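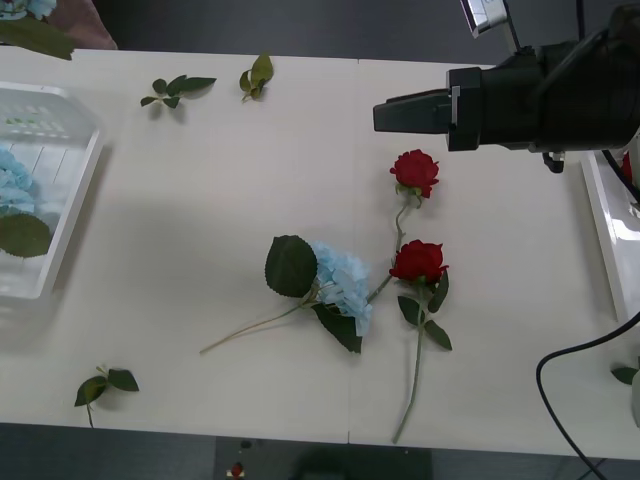

Can people still bring flowers to the graves at Gosstead cemetery this summer?
Fresh flowers are allowed at any time of the year, but artificial ones must be taken home again after 30 days, and this rule starts in June.

The new rule was presented at a public evening in the Gosstead library, where 90 chairs were put out and many visitors had to stand. The town owns the cemetery, but the daily work is done by the gardening firm Trullance. Its manager, Heike Reuter, explained that the grass cutters throw up small pieces of plastic leaf and wire, and that these end in the stream behind the lower wall.

"Last autumn we took 169 bags of old decoration out of the hedge and the ditch," she said. "Most of it had been blown there by the wind. The families did not do anything wrong, they only did not know where it goes."

Not everybody in the room was happy. Francine Thibodeau, who has lived in the town for most of her life and visits the grave of her sister, said that 30 days is too short for people who come by train from far away. She asked for a longer time in winter, when the grass is not cut and fresh flowers freeze in one night. Several people clapped. Mrs Reuter promised to speak with the town about the months from November to February, but she could not give an answer on the same evening.

What happens to things left behind
Decoration that stays too long will not be thrown away at once. The gardeners will put it on the shelves next to the tool house, with the row number of the grave, and it can be collected there for 90 days. Lamps, stones, and small figures are not part of the rule and can stay on the grave as before, if they stand inside the stone border.

The Jacobs nursery, on the road to the station, has offered a different way. For £5 a month it will plant and water a small bowl on the grave, with primroses in spring and heather in the cold season. Junaid Dhanial runs the nursery together with his daughter Iqra. He told the meeting that he had thought of this service already some years ago, when older customers began to ask him who would water their plants during a stay in hospital. Iqra Dhanial will keep the list and can be reached at the nursery every morning until noon.

A question came also about the water taps. Two of them, near the chapel, have been closed since the frost – visitors with heavy cans must walk to the main gate. The repair is planned before the new rule starts. A new bench by the upper path, made by the joinery Akitz, will be put in place in the same week.

Noreen Talpur from the town office asked families to send their opinion in writing, by letter or at the desk in the town hall. A form lies also in the chapel. The opinions will be read before the winter months are decided, and the result will hang on the board at the main gate.

The cemetery gate opens at 7 am and closes at 8 pm in summer.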